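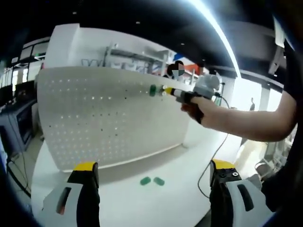 Product notes by Hazel Bellamy. Technical review: Lyle Benavides.

Neken 60 Perforated Wall Panel

The Neken 60 is a perforated storage panel for workshops, craft rooms and small offices. It is sold as a single panel or as a set of 3, and it can be hung on a wall or stood upright on a bench with the optional Flinel foot kit. The panel replaces the earlier Neken 20, and accessories made for the older model fit without an adapter.

Construction
The panel is pressed from one sheet of coated steel. All four edges are folded back to form a shallow return, and this return sets the panel off the wall so that hooks can seat fully. The coating is a matte powder finish, offered in white and gray. It resists common solvents but will mark if scraped with a bare metal edge. Corners are closed and ground before coating.

Dimensions
Height: 60 cm
Width: 100 cm
Weight, panel only: roughly 3 kg

Load
Load figures apply to a panel fixed at all four corners into solid masonry or timber studs. Under those conditions the panel carries 20 kg, spread evenly. Drywall anchors are not supplied and the rating does not apply to them. A panel standing on the foot kit should carry light items only, with the heaviest in the bottom rows.

Mounting
Set the top two fixings first and leave them slightly loose. Hang the panel, check it with a level, then mark the lower pair through the holes in the return. Tighten all four by hand. Power drivers tend to pull the return out of square -- this is the most common cause of the returns we see, and it is not covered under warranty.

When panels are joined side by side, use the Clirora joining strip. The strip keeps the hole spacing even across the seam, so a shelf can bridge two panels. Panels can also be joined top to bottom, but the upper panel must then have its own wall fixings.
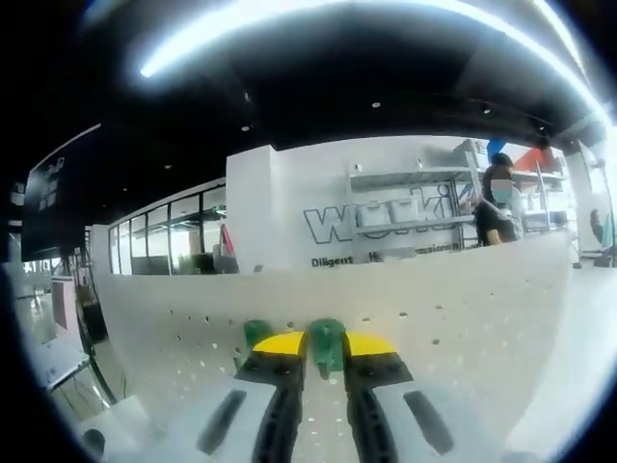

Perforated panel, pale finish.

Accessories
Straight hooks, double hooks, a narrow shelf and a tool rail are sold separately. The Mittal clip locks a hook in place from the front and is recommended for anything that is lifted off often. Hooks from other makers may fit, but wire that is too thin will rock in the hole and wear the coating.

Care
Wipe with a damp cloth and mild soap. Do not use scouring pads. Touch-up paint is available in both colors; apply it thinly and leave it overnight before refitting hooks.

Ordering
Single panels ship flat with corner guards. Sets ship in one carton and need two people to unload. Orders received before noon on Thursday leave the warehouse the same week. For trade accounts and drawings, contact Tavion Ambrose. Questions on fixings and wall types go to Juniper Dvorak at the service desk.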